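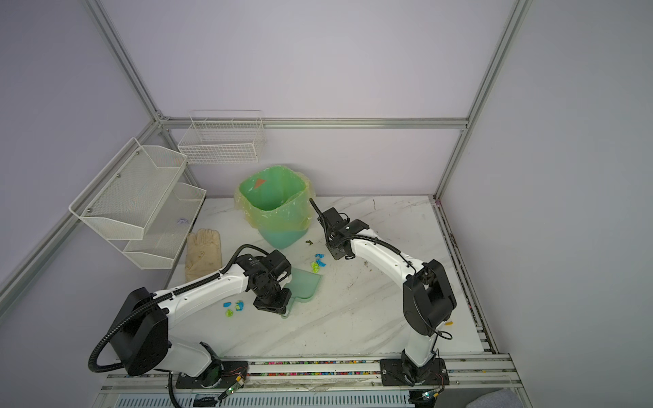
Sajib Bepari wanted to know if you can skip the burn-in and go straight to normal heat on a Løken stove, seeing as the display lets you. It lets you, yes! Please don't do it anyway. The paint needs to cure slowly, and if you rush it you'll be looking at a cloudy patch over the door for years (ask me about my first one).

Section 6: First fire and first clean-out

Before you start, have the hopper lid, the ash drawer and the burn pot all in place. The stove checks the lid and the drawer but it doesn't check the pot, and I have lit mine without it. Once.

1. Open two windows in the room. The paint smell is strong for the first hour or so and then it fades.

2. Fill the hopper a third of the way. I use Clorkberg pellets, the softwood ones, but any dry pellet is fine. If they crumble when you squeeze them, take the bag back.

3. Hold the feed button until you hear pellets drop into the pot. It takes longer than you'd think with a new auger, so keep holding.

4. Press Start and pick the lowest heat setting. Leave it there for 60 minutes. Don't touch the door.

5. Go up one setting at a time until you get to medium, with the same wait between each. Then press Stop and let the fan run itself down.

Note: a ticking sound while it warms up is just the steel moving. A grinding sound is different, and for that you want to press Stop and check the auger for a long pellet stuck sideways.

CAUTION: Never pull the plug to stop the stove. The fan has to clear the smoke out of the pot first, and without it that smoke comes into your room. 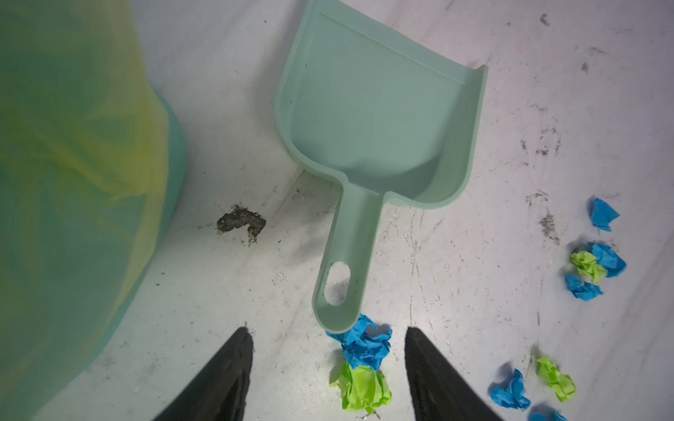

6. Wait until the stove is fully cold, overnight if you can, before you open the ash drawer. Pellet ash holds its heat under the surface much longer than it looks like it should.

7. Slide the drawer out flat and tip it into a metal bucket with a tight lid. Keep the bucket outside on bare ground or concrete, well away from the house.

8. Lift the burn pot out and poke the holes clear with the scraper that came in the Branach kit. If yours didn't come with a kit, an old screwdriver does the job.

9. Wipe the door gasket with a dry cloth and close everything up again.

Note: I burn up to 600 pounds of pellets in a cold month, and at that rate I empty the drawer twice a week. Nazma Hettiarachchi runs hers evenings only and gets by with once. Go by how full the drawer is, and if the ash is touching the underside of the pot, you've left it too long.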